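Mineral Buildup and the Dull Hair Complaint

July 26, 2025

Clients who come to us with dull hair usually ask for a gloss or a deep conditioning treatment. Both services have their place, and I am pleased to perform either one. In a large share of the consultations I conduct in Skidley, however, the hair is carrying a coat of minerals from the household water supply, and a conditioner applied over that coat will do very little. I have been asked to set down in writing what I tell clients in the chair, and this post is my attempt to do so.

Hard water contains dissolved calcium and magnesium. Water drawn from private wells may also contain iron, and older plumbing can contribute copper. These minerals attach to the hair at each wash. Hair that has been lightened is more porous and takes up more of them. The usual signs are a rough or coated feel when the hair is wet, a shampoo that refuses to lather, ends that tangle shortly after combing, and color that shifts in an unexpected direction. Blonde clients may notice a green or orange cast. Brunettes more often report that their hair looks flat and that the color they paid for seems to have vanished within a few washes.

None of these signs is proof. Silicone residue, dry shampoo left in for several days and ordinary heat damage can all produce a similar result. For that reason I ask a number of questions before recommending anything. Does the client rent or own? Is there a water softener, and when was the salt last refilled? Has she moved recently? A client who moved in the spring and whose hair changed in the summer has often answered the question herself.

My colleague Deok-su Seok keeps a log of color corrections at Nestero, and he was kind enough to let me read it while preparing this post. It holds 278 entries. I had expected most of the notes to concern box dye. Box dye is certainly well represented, but I was struck by how often he had written the single word "well" beside a client's address. We now ask about the water source on the intake form, directly under the question on allergies.

Clarifying and chelating

The two terms are used loosely on store shelves, and the difference matters. A clarifying shampoo is a strong cleanser. It removes oil, styling product and some surface residue. A chelating shampoo contains ingredients that bind to metals so that they can be rinsed away. Common names on the label include disodium EDTA, tetrasodium EDTA and phytic acid. Many everyday shampoos list a small amount of one of these to keep the formula stable, so the presence of the word on the label does not by itself make a product a treatment. Look for a product that states it is intended for hard water or for swimmers.

In the salon we use the Lallanico mineral remover, a gel that is applied to damp hair before shampooing and left for 8 minutes. For home use I generally suggest the Moon hard water shampoo, mainly on account of the price and the fact that it is sold without fragrance. I receive no payment for mentioning either product.

The procedure at home is simple:

Wet the hair thoroughly and apply the chelating shampoo from the mid-lengths down, then at the scalp.
Leave it for five minutes, or for the time stated on the bottle.
Rinse well, and rinse again.
Follow with a rich conditioner or a mask, and detangle with a wide-tooth comb while the conditioner is still in the hair.

Once every two weeks is enough for most people. Clients with fine, unlightened hair may go a month. Chelating shampoos are drying, and they can pull fresh color. Please do not use one in the first days after a color service unless your colorist has asked you to. If you have an appointment for highlights, the opposite applies: a chelating wash in the days before the visit is of real help to us, particularly where iron is suspected. Iron and copper can react with lightener and cause the hair to heat up.

Questions about shower filters come up every week. A filter head will often reduce chlorine, and some clients report softer hair after fitting one. Most do not remove calcium or magnesium in any meaningful amount. A softener does, but it is a household expense and I would not advise anyone to install one for the sake of her hair alone. 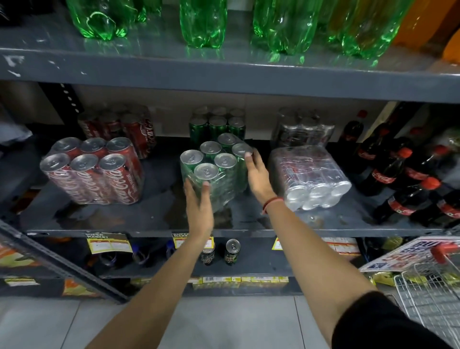 Maricel Evangelista
Senior Colorist and Education Lead, Nestero

Several readers have written about vinegar. A diluted rinse, one tablespoon of apple cider vinegar to a cup of water, can smooth the cuticle and loosen light deposits. It is mild and inexpensive, and I have no objection to it for hair that has not been colored. It will not correct a green cast, and undiluted vinegar should be kept away from the scalp. Lemon juice is a poor substitute. It is stronger than people assume, and together with sun exposure it will lighten hair unevenly.

Ketchup is also mentioned in nearly every discussion of swimmers' hair. I have seen the results of it twice — I will say only that the smell was slow to leave.

A word on expectations. Where minerals are the cause, the hair generally feels different after the first proper treatment, and shine improves over the next two or three washes. Where there is no change at all, the cause is probably elsewhere, and repeating the treatment will only dry the hair further. Book a consultation instead. If the dullness is accompanied by shedding, itching or a sore scalp, the correct appointment is with a doctor.

Nelli Koskela will be offering strand checks at the front desk on weekday mornings in August. There is no charge and no obligation to book a service. Please arrive with hair that has been washed at home in the usual way and left free of styling product, and bring the shampoo you use if it is convenient. My next post will take up the matter of purple shampoo, on which Ju-won Ok and I hold rather different views.

Recent posts
Reading a Color Formula Card
Bond Builders: When to Stop — by Emiliano Ocampo
Pillowcases, Scarves and Overnight Friction
How to Ask for Layers
Caring for Boar Bristle Brushes

We use cookies to remember your preferences and to understand how this blog is read. By continuing to browse, you accept our use of cookies.

Contact | Privacy | © 2025 Maricel Evangelista | Back to top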